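Minutes of the tenants' meeting, Matubbar House, September

The meeting opened at 7 p.m. in the ground floor hall. Celeste Ocampo was in the chair and Sipho Shezi took the notes. The minutes of the previous meeting were accepted with one correction: the hall lamp was repaired by Skodau, not by Brodus.

1. Bicycle room

Celeste reported that the lock is again difficult to open. Skodau has offered a new lock and keys for every apartment. Two neighbors asked if a code could be used instead of keys. It was decided to keep keys. Bicycles without a name tag will be moved to the back wall at the end of the month. 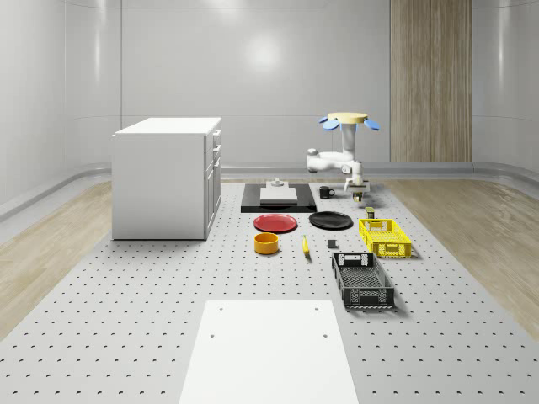
2. Stairway painting

Two offers were received. Flastetti asks 1,100 for both stairways, with paint included. Brodus asks less, but the ceiling is not in the price and they cannot begin before winter. After a long discussion the meeting voted for Flastetti, with 4 against. The color was not decided - Sipho will bring samples to the next meeting.

3. Noise in the evening

A letter from the third floor was read aloud. It was agreed that the washing machines should not be started after 9 p.m.

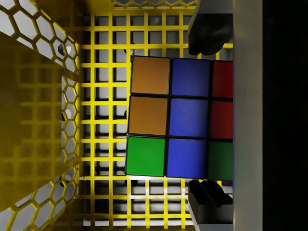 The same hour will apply to the drying room, as its fan can be heard in the apartments next to it. Celeste will write the new times on the door.

4. Other matters

The mailbox of apartment 2 does not close. The owner will be informed. Somebody asked about the smell near the garbage room - it was noted, and will be discussed next time.

The meeting was closed at 8:20 p.m.

Comments (3)

marta_3rdfloor: Thank you for reading my letter. Is the hour also valid on weekends?

Sipho Shezi: Yes, on all days.

K.L.: Please no green again for the stairs!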